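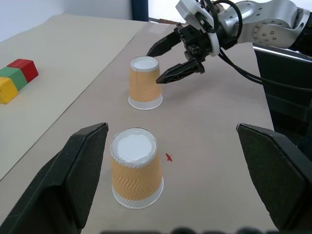

Figure 1. Two of the paper cups, rims down on the table.

Paper or plastic? Comparing cups for stacking and reuse
Project report by Eilidh McIver

Background

The canteen at Cemumwood gets through over 3,000 cups in a term. Most are used once for a hot or cold drink and then go in the bin beside the door. My project looks at whether some of these cups could have a second use before they are thrown away, as a stacking set for the younger classes at the indoor break.

I chose stacking as it needs no extra parts and the rules can be explained in a minute. It also shows up small differences between cups that you would not notice when drinking from them, such as a rim that is slightly bent or a base that bulges.

The question I set was: which type of cup makes the better stacking set, the paper cup or the plastic cup?

The cups

The paper cups came from Skimar. They have a white rim, a white base and an orange-tan sleeve around the middle with a zigzag pattern pressed into it. The pattern is there for grip when the drink is hot, but it also helps when picking the cup up from the outside.

The plastic cups came from Husta. They are see-through with a pale orange-yellow tint and have no sleeve. I had planned to include a third type, a foam cup, but the canteen stopped ordering these before I started and I decided not to buy new ones for a project on reuse.

All the cups were rinsed in warm water and left to dry overnight before testing. The paper cups had to be rinsed quickly. In my first trial I left some of them in the sink too long and the rims went soft, so those were recycled and do not appear in the results.

Method

The test was to build a small pyramid of three cups, all upside down, with two side by side on the table and one on top. The top cup had to sit across both of the lower ones. After the last cup was let go, the pyramid had to stand while I counted slowly to ten. If it stood, I wrote it down as a pass.

I did 100 builds with the paper cups and 100 with the plastic cups, so 200 builds in all. I changed over between paper and plastic at the end of every page in my notebook so that I would not be practised with one type and tired with the other. Mr Nguyen suggested this after he read my plan.

I used the same table throughout. Its top is made of two boards placed edge to edge, and there is a join where they meet. In January I did a few practice builds across the join and they leaned, so for the real test I built on the front board only.

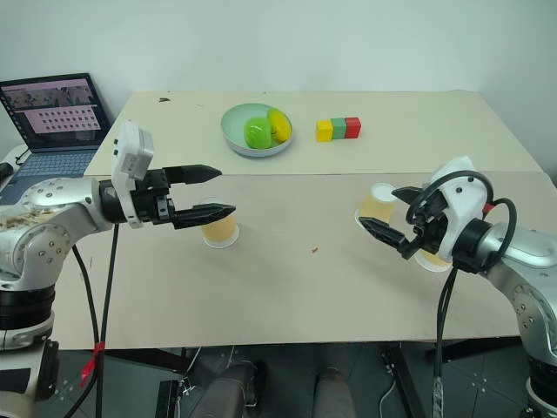 Figure 2. Plastic cups on the table, with the green bowl further back.

Between tests the boards were wiped with a cloth. I did this at the start of each session and whenever I saw crumbs or dust, as a crumb under one rim is enough to tip the whole thing. I also threw out any cup with a crack or a dent and took a fresh one from the same sleeve of cups. I did not keep a record of how many I replaced, which I should have done.

Results

Out of the 200 builds, 179 passed. Both types of cup passed more often than they failed, and the paper cups did better than the plastic ones.

The failures were not all the same. With the plastic cups the usual problem was that the top cup slid. The base of the plastic cup is smooth and so is the rim, and if the top cup was set down a little to one side it kept moving. With the paper cups sliding was rare. When a paper pyramid failed it was normally at the bottom, where one cup had a rim that was no longer quite round and rocked when the weight went on.

The gap between the two lower cups mattered more than I expected. If they touched, the top cup had plenty to rest on. With a gap of about a finger's width it could still be done but needed more care, and with a wider gap than that I did not get a single pyramid to stand. For the main test I therefore set the lower cups close together every time.

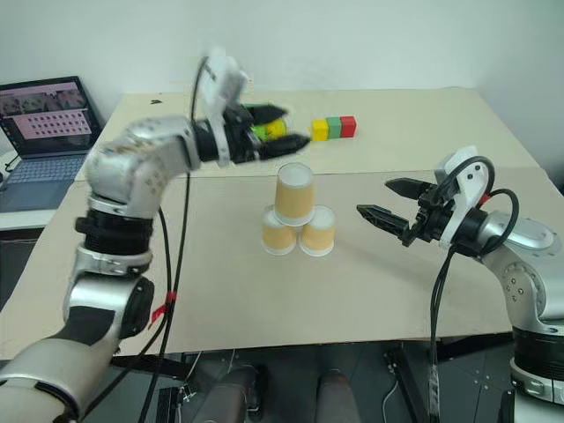 I also tried taller pyramids at the end, for interest only. These are not in the results. The paper cups could go up another layer without much trouble. The plastic cups could too, but it took several tries and the lower layer spread out under the load.

Noise was something I had not planned to look at. The plastic cups are louder when they fall. The class next door mentioned it twice, and for an indoor break with a lot of children it would be worth putting a cloth on the table – though a cloth might make the building harder, and I have not tested that.

Discussion

The paper cup is the better one for stacking when it is in good condition. Its weakness is that it does not stay that way for long. After repeated use the rims began to flatten where they had been gripped, and by the last few pages of my notebook I was checking every cup before I used it. The plastic cups looked much the same at the end as at the start, apart from some scratches.

For the indoor break I would suggest paper cups, swapped for newly rinsed ones every fortnight. The canteen has more than enough of them. The plastic cups could be kept as a spare set for wet tables.

There are two main problems with my method. I built every pyramid myself, and a younger child may find different things difficult. I also knew which type I was expecting to do well. If I did the project again I would ask several people to build and have someone else write down the passes.

My notebook and the tally sheets are in the folder with this report.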